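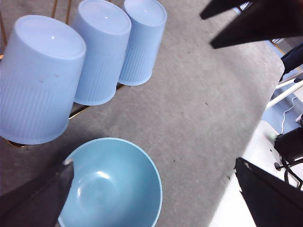
Plastic cups are the most used thing in my kitchen and for years they were also the most badly stored. They went into the cupboard in a tower, usually a bit damp, and came out smelling like the inside of a lunchbox. Then I started draining them properly, rim down, with air getting in underneath, and I can't tell you how much nicer it is to reach for a clean, dry cup first thing in the morning!

Start with the washing. Cups with fine ribbing hold on to more than you'd think, especially milk and tomato juice, so run a soft brush up and down the grooves and then once around the rim. Skip the green scouring pads. They scratch plastic, and the scratches are what go cloudy later. For a stain that won't budge, make a paste of baking soda and a little water, smear it on, leave it while you do the rest of the dishes, and rub it off with your thumb.

If a cup still smells after that, fill it with warm water and a spoonful of white vinegar and let it stand for 50 minutes. Rinse well. I do the whole batch on a Monday evening and it's oddly satisfying.

Now the draining. A cup set rim down on a flat surface seals itself, more or less, and the steam stays inside. A thick absorbent mat helps because it takes up the drips, but you still want to move the cups along to a dry patch halfway through – or give each one a good shake first, which is quicker. Bowls are easier. Shake them, wipe the inside with a dry dish towel and leave them open side up for the last bit of air, or prop them on edge against something heavy if your counter is crowded.

A wire rack is better still. Mine lives next to the sink and I love it. You'll find racks in every finish, but I have a soft spot for the gold-colored ones, which make even the cheapest plastic look cheerful (blue and gold together, yes please!). A few things I've learned from buying too many of them are down in the next part.

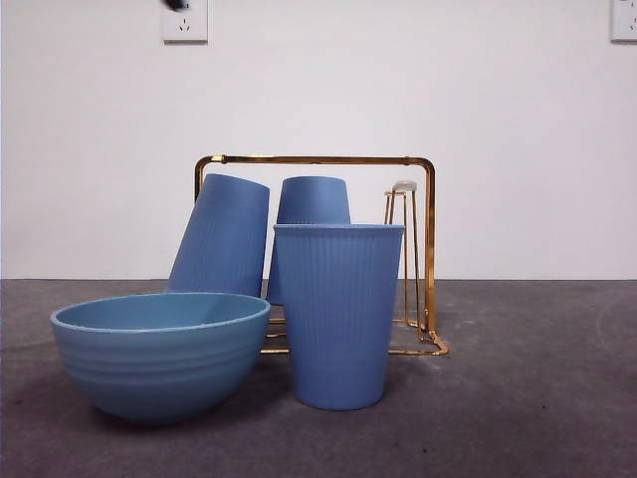 RACKS, STANDS AND OTHER WIRE THINGS

Bring a cup with you when you shop. It sounds silly, but a wide cup that won't sit straight on the wires will lean, and a leaning cup slides the minute you add another one. I went to the housewares place in Starkville with a cup in my handbag and got the right size on the first try.

Look at the base. A wide, flat rectangle underneath keeps the whole thing steady when you load one side before the other, and we all load one side before the other. If it rocks in the store it will rock at home.

Run a finger along every join. Rough spots snag dishcloths and they're the first places to rust. If you find one on a rack you already own, a dab of clear nail polish will hold it off for a good long while.

Dry the rack too! I forgot this for ages. Once the cups are put away, go over the rods with a soft cloth, paying attention to the corners and the bottom rails where water collects. Gold-tone finishes don't like scouring powder or anything with bleach in it, so stick to dish soap. For hard water spots, use a cloth barely dampened with vinegar, then plain water, then dry.

Trying a new layout? Set everything out on the floor first, where a tumble won't matter and you can walk around it. Put the bowl in front or beside the rack and see whether you can still get to the cups without moving it. I tried 4 arrangements before I settled on mine, and the one I liked best was the one I'd have bet against.

And please don't stack cups inside each other until they're dry right down to the bottom. Slip a folded paper towel between them if they tend to stick. Stuck already? Cold water in the inner cup, warm water around the outer one, a gentle twist, and they pop apart.

Last updated: January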